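Fallent College Journalism Diploma – Frequently Asked Questions

Updated October. If your question isn't in here email the program office, we're slow the first week of term.

How long is the diploma?
Two years full time. Part time is up to four. No summer intake.

Do I need a portfolio?
Yes. Three pieces, any format. School paper, blog, podcast, whatever. One has to be reported, meaning you talked to people and wrote down what they said. Opinion columns don't count for that one.

Is there a word limit?
1000 words per piece, max. We stop reading there.

When do I hear back?
Within 6 weeks of the closing date. Please don't ring before then.

Who teaches first year?
Hedvig Torvik has Reporting 1 and Media Law. Fares Ghanem has Audio. Jussara Leite runs the Brorkbridge newsroom, so you'll get her for practicals as well.

Which campus?
Lectures at Laleck, newsroom days at Brorkbridge. The shuttle leaves Laleck at 8:15 am and it does not wait. Parking at Brorkbridge is permit only – get the permit before you get the ticket.

Do I have to buy a camera?
No. Loans are 48 hours from the equipment desk, student card needed. Late returns lose borrowing for two weeks, no exceptions, even in production week. Bring your own headphones and SD card.

What software will I need?
Audio and video editing is on the lab computers. You can install it at home on the student licence, link is in your welcome email. Check your junk folder.

Can I get credit for previous study?
Sometimes. Send transcripts and unit outlines to Joelle Twal. Outlines matter more then the transcript. Work experience alone won't get you out of Media Law, nothing will.

Is there a placement?
Second year, 300 hours, unpaid for most students. Community radio, local papers, a couple of council comms teams. You can find your own but it has to be signed off first. Jonalyn Villanueva does placements.

Can I freelance while enrolled?
Yes. You can't hand in the same story for marks and for money unless your instructor okays it in writing.

Is there a kitchen for students?
Brorkbridge, ground floor, past the edit suites. Open til 9 pm. Sink, kettle, microwave. Wash your own mugs. Label anything in the fridge, it gets cleared at the end of each month.
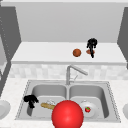
What is the Sangkhawat Bursary?
Fee help for students moving from outside the region. Seperate form, same closing date as the main application. You can apply before you have an offer.

Can I defer?
Once, for one year. Tell us before orientation. After that it's a withdrawal and you reapply – new portfolio too.

Do you give tours?
Yes, Brorkbridge only, book through the program office. Allow an hour.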